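Hirholm repair room gets its long table back

20 May 2025

The shared repair room in Hirholm is open again with its old wooden table in the middle of the plan, after the surface was sanded and oiled during the spring. The work was ordered in March by Tristmont, the housing association that owns the building, and it was done by the small furniture workshop Coltance. The bill came to 1255 euros, which the association paid from its budget for common rooms.

The table has been in the building for longer than most of the residents. Before the repair room existed it stood in the laundry, where people folded sheets on it, and later it was kept in the cellar under a cover. When Tristmont made the former bicycle storage into a place for small repairs, the table was carried up again, although its surface had many rings from cups and one deep burn from a soldering iron. According to the association, the residents were asked last year if they preferred a new bench of steel. Of the 52 households which answered, most wanted to keep the wood.

Coltance removed the old varnish by hand in the areas where the grain is strongest, because a machine could have taken too much of the surface. After this the wood received an oil with a warm color. The workshop writes in its short report that the pattern of the grain was almost hidden before and that it is now the first thing one notices. The burn could not be removed completely, but it is lighter than it was.

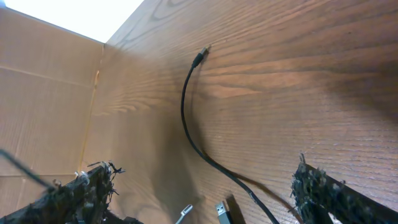
Dark grain lines in brown wood, in both views.
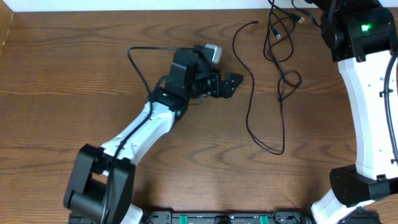
The reopening also brings new rules for the use of the table. Until now everybody could leave unfinished work on it, and in the winter there were weeks when it was difficult to find a free place. From now on a work place can be reserved for 2 hours at a time, and the list hangs on the inside of the door. A person who needs more time may stay if the next hour is not taken. Unfinished work can be stored on the shelf near the entrance for 20 days, with a name and a door number on it.

Tristmont asks the users to put a mat under everything hot. New mats were bought from the shop Tanui, together with a set of small screwdrivers and a lamp with a long arm. Glue and paint may still be used, but only with paper or cardboard under them. If oil or paint comes on the wood, it should be wiped away with a dry cloth immediately – water and soap are not good for the new surface during the first months. Strong cleaning products are not allowed at all.

Cables are another subject in the rules. Electric tools must be connected to the sockets at the wall, and extension cords may not lie across the floor between the table and the door. Chargers and other cables which are left behind will be put into a box on the shelf, where the owners can look for them. At the end of each season the association will give away what is still in the box.

Some residents had asked for longer opening hours, and this wish was accepted in part. The room stays open until nine in the evening on working days, but loud tools must be finished at seven. The neighbors above the room had complained in the winter about drilling late in the evening, and a thicker ceiling is at the moment too expensive. Tristmont says that it will look at the question again when the next budget is made.

Coltance will return in the autumn to give the table a second layer of oil. The room will then be closed for two days, and a notice will be put up in the stairway one week before. Keys are available at the office of Tristmont in the same building, and residents who already have a key do not need to change it.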